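Desk supplies talk, speaker notes
Trinity Benavides, Pronside office services
Start 10:15, room 502

Open
Thank Neville for the room. Say who I am and that I order the supplies for both floors. Handout goes out at the end, so people don't read ahead.

Why I'm talking about staples
Most of the help requests I get in a month are small. Stapler jams are near the top. People throw the stapler in a drawer and take someone else's. When we cleared the Brukum side in March we found staplers in drawers that only had a bent staple stuck in the front. Show the bag of them. Pass it along the rows.

Sizes
Hold up a box. Read the marking out loud: 24/6. The first number is the wire, the second is the leg length in millimeters. Ask who has looked at that number before ordering. Wait for hands.

24/6 and 26/6 have the same leg length but the 26 wire is thinner. Many desk staplers take both. Check the base or the inside of the tray, it is usually stamped there. Mini staplers mostly take No. 10, and those strips look small next to the others. Put one of each on the table for people to handle after.

Thick packets: don't force them. The heavy one in the copy room is for those. Christos keeps the longer staples on the shelf over it.

Loading
Do this slowly, twice. Open the top all the way back. Pull the old strip out if it's broken up. Lay the new strip in with the legs down, push it to the front, close. Test on scrap paper. If the first one folds badly, fire another before opening it up again.

Jams: open it, take the bent staple out with a remover or tweezers. No fingernails, no scissors. Faustino can tell his scissors story here if there's time.

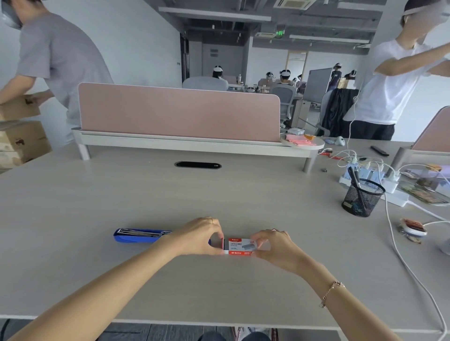
How many sheets should a regular desk stapler be expected to handle with 24/6 staples?
Go by 20 sheets of normal copy paper, and fewer if it's card stock.

Ordering
Case from Michiels is 4000 staples. One case per team per order is plenty. Write the size on the request form, the word "staples" alone gets sent back to you. Requests in by noon go out in 48 hours.

Return unused boxes to the supply closet, even open ones. Tape the end shut first.

Questions, then handout. Antigoni has the sign-up sheet for the label maker session.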